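Wire Storage Basket with Wood Handles, White

Trandholm Home and Laundry
Page updated 2020-03-17

In stock. Ships from the Villanueva warehouse, order before noon and it goes same day.

Price: $34 each, 4 for $120
Colour: white only for now. Grey one is coming in August, no preorders yet sorry

Quick version: an open-top wire basket, white coated, wood handle on each short end. Goes on a shelf, in a pantry, under a bench, wherever. We've sold the Jirine line for years and this is the size people come back for.

Details

Length 400 mm, handle to handle
Height 178 mm
Width 250 mm
Steel wire, white powder coat
Handles light timber, unvarnished, light oil finish
Stacks: no. Nests: yes, if the handles are turned the same way
Assembly: none

Before you order

Measure the shelf. Then measure again with the door shut. Most of our returns are baskets that fit the shelf fine but the cupboard door won't close on the handle. You want a bit of clearance at the front, a finger's width is plenty. If your cupboards are the older shallow kind go for the Jirine Slim instead, same wire, narrower body.

Check the height between shelves too. 178 mm is the basket itself. Add whatever is poking out the top of it. Tall cereal boxes will be a pain.

What people use it for

Pantry, mainly. Onions and potatoes do well in wire because the air gets through, just keep them in seperate baskets. Bread, wraps, packets of rice. Tins are fine, but don't go past the weight limit below.

Bathroom: spare rolls, hand towels, the hair dryer and its cord. Not inside the shower. Powder coat handles steam no worries but water sitting on the joins day after day will get to it eventually.

Kids' rooms: soft toys, blocks, costumes. Small pieces like beads and little figures drop straight through the bottom so use a liner.
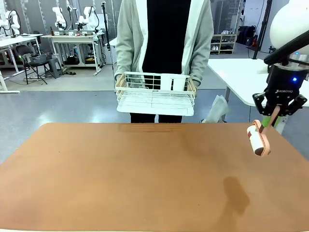

Weight limit is 9 kg spread evenly. We've had customers go over, and what gives first is the bottom wires bowing, not the handles. Once they bow they stay bowed. Paint tins, dumbbells, a full set of encyclopedias: get a crate. We sell crates.

Cleaning

Damp cloth, drop of dish soap, wipe dry. Handles same but don't soak them. No dishwasher please, the timber splits and that's not covered. No steel wool either. If you do chip the coating, dab on white appliance enamel from the hardware store before rust gets going.

Handles looking dry after a year or so? Food-safe mineral oil, rub it in, leave overnight, wipe off what's left.

Liners

Sold on their own, $11. Cotton, natural, ties at the four corners. Machine wash cold, line dry. They shrink in the dryer, and then the ties won't reach and you'll be cranky with us. The Gandska liner also fits but sits a touch loose at the short ends. Fine for linen, bit annoying for small stuff.

Shelf labels

Clip-on tags, pack of 200, meant for shops and childcare centres realy. For home get the small pack. They clip over the top rim. Write on them with chalk pen, comes off with a wet cloth.

Bulk and trade

Cafes, preschools, op shops, holiday rentals: ask for trade pricing. Cartons only, no mixed colours (well, there's only the one colour). Email Milagros Apaza on the trade desk with your quantity and postcode and she'll send a freight quote, normally next business day. Pickup is cheaper if you have a ute or a van. Bring your order number, the dock won't release anything without it.

Shipping

Flat rate $9.50 metro. Regional is worked out at checkout. Free over $200. Baskets go out nested with cardboard in between, so if you order one on its own the box is mostly paper, sorry, working on that.

Returns

30 days, unused, swing tag on. You pay the postage back unless it's our mistake. Bent in transit? Email a photo of the basket and one of the box, keep the box till you hear from us. No need to send the bent one back, we'll just post another.

Questions we get a lot

Can I hang it on a wall? Not this one. Handles aren't made for it. Look at the Jirine Rail basket.

Will it scratch my shelf? Can do on soft timber or fresh paint. Stick-on felt dots on the bottom corners, $3 a sheet, or cut up an old placemat.

Can I buy spare handles? Yes, pair for $8, screws included. Small Phillips head.

Freezer ok? Wire yes, handles not for long. The all-wire version is better there.

Goes with: Jirine Slim, Jirine Rail, cotton liner, felt dots, small tag pack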